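Newsroom > Press Releases > Student Projects

Nandenwood Students Finish Simulated Grocery Packing Contest

Print this page
E-mail this page

NANDENWOOD, 24 August 2026 – Students at Nandenwood Technical College have completed a summer contest in which teams programmed a simulated robot arm to pack groceries into a basket. The contest ended with a final round of 300 runs, and the winning team, Trellitz, packed the basket correctly in 249 of them.

The contest, called the Bodin Challenge, was open to students in the first and second years of the automation program. A total of 24 students took part in 7 teams. All of the work was done in a simulator on the college's computers, and every team used the same arm, the same table and the same set of objects.

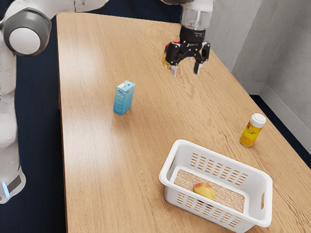
Department of Automation and Applied Computing, Student Robotics Club

Each run starts with groceries standing on a wooden table beside the arm. The program has to find the items on its list, pick them up one at a time with a two-fingered gripper and set them down in a white plastic basket. A run counts as correct when every listed item is in the basket and the other items are still standing on the table.

The starting positions change from run to run. So does the list. Some runs ask for a single piece of fruit, and others ask for fruit, cartons and a bottle together. Teams did not see the final lists ahead of time.

"In the first week most of the programs could pick up an object if it was exactly where the student expected it to be," said Inès Joly, who teaches the second-year control course and supervised the contest. "Then we moved the object a little and they had to start thinking about it again. A lot of August went into that."

The round fruit caused the most trouble. It rolls when one finger reaches it before the other, and several teams lost runs that way. Trellitz wrote a separate approach for it, in which the arm slows down over the fruit and corrects its position before the fingers close. The cartons are easier to grip but fall over if the arm brushes them on the way to something else. The team's answer was to raise the arm higher between moves, which cost time on each run. 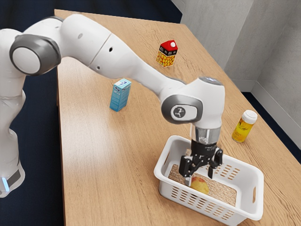

The gripper lowered over the fruit in the basket. Two cartons and a bottle stand on the table. Simulator view: Student Robotics Club

Trellitz is made up of Gaspard Deschamps, Ysaline Huet and two first-year students who joined after the contest had started. Deschamps wrote most of the motion planning. Huet worked on the part of the program that decides what to do after a failed grasp.

"Our first version just tried the same thing again," Huet said. "If the bottle had slipped, the gripper went back to where the bottle used to be. We changed it so it looks at the table again before it does anything. That was a small change in the code and it made a bigger difference than anything else we did."

Second place went to the team Grunis, which had the fastest average run but knocked over more cartons than Trellitz. The judges also gave Grunis the prize for best written report. The reports made up part of each team's score, and students had to list the failed runs and explain what went wrong in them. Scoring was done by Hervé Charpentier, head of the department, and Aurélien Bouvier, who maintains the simulator and wrote the scoring program.

Bouvier said working in simulation let every team test as often as it wanted. "There is no waiting list for the arm. A student can start a batch in the evening and read the results in the morning," he said. "They still have to read the results. The ones who looked at their failures one by one did well."

The department plans to run the contest again next summer with a longer list of groceries. Soft items such as bread are being considered, though the simulator does not handle them well at present. Charpentier said students who took part this year may enter again but will have to start from a new program.

The final reports and the scoring program will be posted on the club's page for students at the college. Teachers at other schools who would like a copy can ask the department office.

About the Student Robotics Club

The Student Robotics Club is part of the Department of Automation and Applied Computing at Nandenwood Technical College. It is open to students in all programs and meets during the school year in the department's computer lab. Students do not need programming experience to join.

Press contact: Aurélien Bouvier, Department of Automation and Applied Computing, Nandenwood Technical College

Print this page
E-mail this page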